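From the Linen Drawer
by Kirsten Hjaltadóttir

Hello again, dear readers, and welcome to September, which in my house means the good tablecloths come out of storage and I remember every single thing I spilled on them last winter. I had meant to write to you this month about napkins, but so many of you wrote in after the last newsletter asking about stains and storage that the napkins will have to wait their turn.
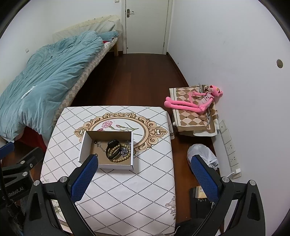
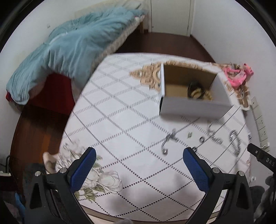

White cloths with a printed diamond pattern

So, candle wax first, as it was far and away the most popular question. Let it harden completely. I know how tempting it is to go at it while it's soft, but you will only push it deeper into the weave. Once it's hard, lift off what you can with the back of a butter knife, then lay brown paper over and under the spot and press with a warm iron, moving to a clean bit of paper each time the wax comes through. Colored candles may leave a tint behind, and for that I dab on a little rubbing alcohol with a cotton ball (try it on the hem first, please!) and then wash as usual.

Gravy and butter are easier than people fear. A drop of plain dish soap rubbed in with your thumb, 8 minutes by the kitchen clock, then a rinse from the back of the cloth so the grease goes out the way it came in. Red wine I still treat the way my aunt in Tosbridge did, with cold water straight away and a good deal of patience, and I've never had cause to regret it.

Now, folding. If you put a cloth away on the same creases year after year, the threads along those lines will wear thin, and one day you'll hold it up to the window and see daylight. I roll mine around a cardboard tube with a sheet of acid-free tissue — the long tubes from gift wrap do nicely — and tie it loosely with a strip of cotton. And please don't starch anything before it goes away for the season. Starch it when you bring it out.

A few of you asked about the Grevuvholm linen swap. It's back this fall in the old Damgaard building, upstairs, doors open at 10 in the morning. Last year we had 203 pieces change hands, and I came home with a runner I didn't need and love dearly. Bring things clean and pressed, with the size pinned to one corner on a slip of paper. Plisel is sending over a box of mending thread for the repair table, so do bring that cloth with the hole in it too.

Next month, napkins. I promise!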